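Fotdale Allotments and Growing Society
Minutes of the July meeting
Held in the upstairs room at the Geddes Hall, 7.30 pm

Present: 19 members, with the chair and secretary at the front table.
Apologies: received from four plot holders, all of whom sent in their watering rota preferences.

1. Minutes of the last meeting

Agreed as a true record, with one correction. The gooseberries on the shared fruit bed are Invicta and were put down as Hinnonmaki Red. The secretary has changed the file copy and the copy on the noticeboard.

2. Matters arising

The gate latch has been replaced and now closes with one hand, even with a full barrow in the other. There was a small cheer for this.

The lower water butt still leaks at the tap. A new washer was tried and made no difference. A whole new tap has been bought and will go on once the butt is low enough to tip.

The letter to the parish about the overhanging sycamore has gone, and a reply came back within the fortnight. They will look at it in the autumn when the leaves are down. Plots 9 and 11, which get the worst of the shade, were happy enough with that.

3. Money

The balance in the society account stands at £586 after paying for the compost delivery and the hall. All rents are in. The meeting was very pleased with this, as last year at the same point we were still chasing three of them!

It was asked whether the seed order could be paid for earlier to get the bulk price. Agreed, provided members hand in their lists by the end of October. The secretary will put a sheet up in the shed.

4. The state of the plots

A really good report this time. The walk round was done on a fine evening and the chair said it was the best the site has looked in years – beans up to the tops of the canes, sweet peas all along the path, and hardly a bindweed flower to be seen on the top half. The bottom half still has bindweed, and plenty of it, mostly coming through from the railway side. Anyone who can spare an hour with a fork down there would be warmly thanked.

Blight has not been seen yet. Members were asked to check their potatoes after any warm wet spell and to tell the secretary straight away if they find brown patches on the leaves. Affected tops should go in a bag and home with you. Please do not put them on the shared heap.

Plot 9 has tried growing squash up an old bed frame and it is going brilliantly. Several people want to copy it next year and there was a long and cheerful talk about where one gets old bed frames.

The two half plots by the hedge are both let. The waiting list is now down to five names.

5. Pollination and the squash problem

Following on from the bed frame, four members reported small courgettes and squashes turning yellow at the tip and dropping off. It was suggested this was slugs, then that it was overfeeding, and then that it was poor pollination in the cool weeks we had at the end of June. Most of the room came round to the last of these.

The way to help them along was gone over for newer members. Pick a male flower in the morning (the one on a thin plain stalk), pull off the petals and dab the middle of it into the open female flowers, which have the tiny fruit behind them. One male flower will do two or three females. It takes a minute a plant and is one of the nicest jobs on the site, in the secretary's opinion, especially before breakfast.

Borage was recommended as a neighbour for squash to bring the bees in. There are spare seedlings in the cold frame by the shed, free to anyone.

6. Water

The rota is working. The site has one standpipe and two butts, and with the hot spell the pressure drops off badly after six in the evening. Members on even numbered plots are asked to water in the morning where they can. Nobody is to leave a hose running unattended. Mulching was praised again, and two members with grass clippings on their beds said they had gone from daily watering to twice a week.

A third butt was proposed, to take the run-off from the shed roof. Carried with no votes against. Skillari in the village have one in green, and will deliver.

7. Open afternoon

Agreed for the August bank holiday weekend, from 2 pm. Teas on the grass by the shed, produce table by the gate, plant stall along the fence. Bunting to be brought down from the loft at the hall. The children's trail went down so well last year that it will be done again, this time with vegetables to spot on each plot, and a carrot for everyone who finishes.

It was asked whether dogs should be allowed. Agreed, on leads, as last year.

Cakes: a list is going round. We have plenty of lemon drizzle promised and could do with something with chocolate in it. One gluten free cake at least, please, on its own plate with its own knife.

8. Autumn show

The schedule is finished and copies were handed out. New this year is a class for the best three chillies, any variety, and another for a bunch of mixed herbs in a jam jar. The longest runner bean stays, by popular demand. The class for a single onion over 8 oz has been dropped after only one entry two years running, and that member has kindly agreed to enter the onion set of three.

The show will again be shared with the Arkska Gardeners, who are bringing their own tables this time. Staging from 9 am, judging at 11, doors open at 1.30 pm. Entries must be on the bench by half past ten and cannot be moved after that.

There was a good discussion about how the judges look at runner beans. They want them straight, fresh, all of one length and with the stalks left on. It was suggested that we have a practice bench at the September meeting, so that first-timers can lay things out and have them looked over kindly. Everyone liked this idea very much and it was agreed on the spot.
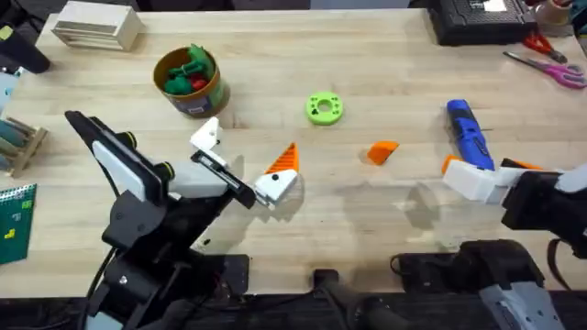 How many runner beans go on a plate for the show?
Nine, all laid the same way with the stalk ends level, and it is worth picking a few extra in case one snaps on the way to the hall.

9. Shed and tools

The shed has been swept and the long-handled tools hung up. The second wheelbarrow has a flat tyre and will be mended before the open afternoon. The strimmer is to be booked in the red book and brought back with fuel in it. The good loppers are still missing – if they have gone home with you by accident, just lean them by the door and nothing more will be said.

A second-hand shredder has been offered to the society. The meeting was keen but wanted to know where it would be kept and how loud it is. The chair will go and hear it.

10. Any other business

Wasps: there is a nest in the bank behind the compost bays. It has been marked with a cane and a yellow flag. It is out of the way, so it was agreed to leave it alone and use the left-hand bay until the frosts.

Seed swap: to be held in January or February, date to be fixed when the hall has its new diary.

Surplus: a crate will be put by the gate for spare courgettes. Please label anything unusual.

Thanks were given for the raspberries passed round during the meeting, which were gone before item 3.

Next meeting: September, same room, 7.30 pm, with the practice bench. Bring something to lay out, however wonky.

The meeting closed at 9.05 pm.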